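Home Files Issues Wiki About

milerel-leftovers: README

7 June 2022 – Tarun Dixit

Milerel is a list of 2,000 short notes about leftovers: what the food was, how it was stored, and how it was finally eaten, or wasn't. Anjana Mollah and I typed it up from paper kitchen diaries, several of which had soup on them.

## What you get

- notes.csv – one row per note, with dish, container, days kept and fate
- dishes.csv – 389 dish names, after we agreed to stop counting every spelling of lasagna
- fates.txt – the 4 permitted fates: eaten, frozen, tossed, unknown

"Unknown" is used more than we'd like. People are very detailed about making a stew and go quiet about its last days.

## Known problems

Days kept is capped at 90. Anything above that was a jar of mustard, and mustard was skewing the averages.

Container names are a mess. "The good tub" shows up in many diaries and we have left it alone – everyone knows which one they mean. Rows from the Aguirre diaries use "dinner" for the midday meal, so don't use them to work out who eats late.

Nothing in here is food safety advice. Please don't eat the rice because a CSV told you to.

## Loading it

Any spreadsheet will open the files. Commas inside dish names are quoted, apart from one row in dishes.csv that Anjana is fond of and won't let me fix. The old Skustik export is gone; use the CSV.

## Pictures

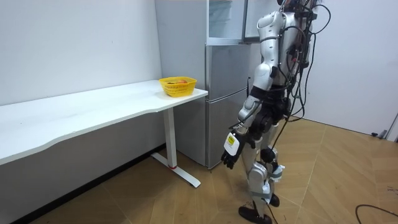
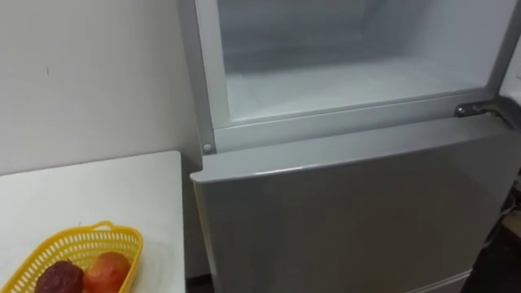
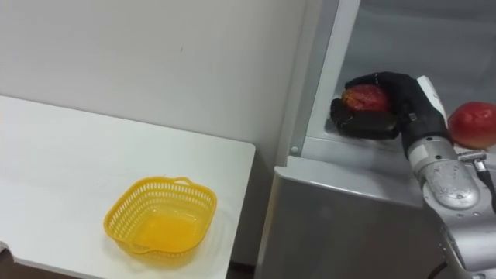

Refrigerator and desk; open freezer compartment; yellow basket on the table.

Contact: open an issue | © 2022 Milerel | Back to top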